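Owner and Landlord Notes – June

Item 4: Service charge reconciliation and the move to metered hot water at Faulkner Court

This item applies to owners of units at Faulkner Court and to those who hold units there on a long lease through Jostavon Property Management. Owners at the other Jostavon buildings can skip to Item 5, although the section on reading a statement uses the same layout everywhere.

Background

Hot water at Faulkner Court has been supplied from a central plant since the building opened. Until now the cost of heating that water has been split by floor area. A large unit with one resident paid more than a small unit with four. The method was simple to run and was written into the original lease schedule, but it produced a steady number of complaints, mostly from owners who use their units as second homes and are present for only part of the year.

The lease schedule was amended in the spring. From the start of the next billing period, hot water will be charged on metered use plus a fixed standing amount. Cold water, common area lighting, elevator service and insurance remain on the floor area method. No change is made to the reserve fund contribution.

What has been installed

Each of the 336 units now has a hot water meter on the branch line serving the unit. In most stacks the meter sits in the riser cupboard on the landing, behind the white access panel. In the end stacks, where the riser runs inside the unit, the meter is under the kitchen sink or behind the bath panel. The installer, Hirkon, left a card at each unit giving the meter serial number and the location. If the card is missing, the serial number can be requested from the Jostavon office. Please give the unit number as it appears on the lease, since the door numbers on the upper floors were changed after the refurbishment and the two sets do not match.

The meters are read by radio. A reader in the basement collects the figures once a day and keeps them for the length of the billing period. Staff do not need to enter units for routine readings. Entry will still be needed for a battery change, a failed meter or a suspected leak on the branch line, and the usual notice under the lease applies.

How the charge is worked out

The annual cost of hot water is made up of gas, electricity for the pumps, treatment chemicals, the plant service contract and an allowance for heat lost from the pipes. The first and last of these are the largest. Heat loss from the circulating loop does not depend on how much any one unit draws, so it is placed in the standing amount along with the service contract and the chemicals. Gas and pump electricity, less the share assigned to heat loss, are divided by the total metered volume to give a unit rate.

The standing amount is the same for every unit regardless of size. Owners of the smallest studios may find that their standing amount alone is close to what they paid in total under the old method. This was set out in the consultation papers. Owners of larger units with low occupancy will in most cases pay less.

The unit rate for the first period is an estimate. It was set using last year's gas cost and a test reading taken over the winter from the meters then in service. At the end of the period the actual cost and the actual volume will be known, and the difference will be credited or charged on the reconciliation statement. Owners who are selling should ask their attorney to agree a retention for this, as Jostavon will bill whoever holds the unit on the date the statement is issued.

Reading the statement

The new statement runs to 2 pages. The first page shows the total due, the due date and payments received. The second shows the breakdown, with the floor area charges at the top and the metered charges below. The columns on the second page are, from left to right: opening reading, closing reading, volume, unit rate, charge. Readings marked E are estimated. A reading is estimated only when the meter has not reported during the last week of the period. If a statement shows an estimated reading in two successive periods, contact the office so that the meter can be checked.

A difference of less than 100 liters between the figure on the meter dial and the figure on the statement is normal. The radio unit reports at a fixed hour in the early morning and the dial moves on after that.

Queries about volume should be raised within the period stated on the back of the statement. Bring a photograph of the dial with the serial number legible. Queries without a photograph will be logged but cannot be acted on.

Units that are rented out

Landlords remain liable for the full charge. Jostavon bills the owner only and will not split a bill between owner and tenant. Landlords who want to pass the metered part on to a tenant should check that the tenancy agreement allows it. Older agreements at Faulkner Court often state that hot water is included in the rent. Where this is so, the landlord cannot recover the metered charge until the agreement is renewed.

For short lets, readings can be supplied for any two dates in the current period. There is a small fee per request, listed in the office tariff. Daily readings are deleted after reconciliation and cannot be recovered.

Empty units

A meter in an empty unit should show no movement. If the supply is left on and the figure rises, the usual causes are a dripping tap, a passing valve on a mixer shower or a cross-connection at a thermostatic valve. The last of these is the hardest to find, because no water is lost at the unit and the only sign is a lukewarm cold tap. Owners leaving a unit empty for more than a month are asked to close the hot and cold isolating valves. The lever type should be turned a quarter turn until it sits across the pipe. Round-handled gate valves in the unrefurbished stacks are old and should be left to the building engineer.

Pipe insulation

The heat loss allowance is high by current standards. A survey of the basement and riser pipework found around 600 meters of pipe with insulation that is missing, thin or damaged, much of it at valves and bends. A price for the work has been requested from Hirkon and from Virnon, and both have been asked to price removable jackets at the valves as a separate line. The work would be paid for from the reserve fund. If it goes ahead, the standing amount will be reviewed at the following reconciliation – it will not be changed partway through a period.

Access to the risers will be needed on every landing. Nothing may be stored in the riser cupboards. Shoe racks, paint cans and bicycles have been found in several, and items left there will be removed without further notice once a start date is fixed.

Direct debit

Owners who pay by monthly direct debit will see the amount change once, at the start of the new period. The revised figure is based on the estimated volume for the unit. It can be lowered on request if the unit is normally empty for part of the year, but any shortfall is due in full at reconciliation. Requests should be sent in writing before the end of June.

The amended lease schedule and the rate calculation can be read at the Jostavon office between 9 a.m. and 4 p.m. Copies by mail are charged at the tariff rate.

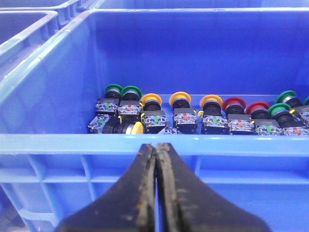
Large blue plastic crate, front rim and inner back wall.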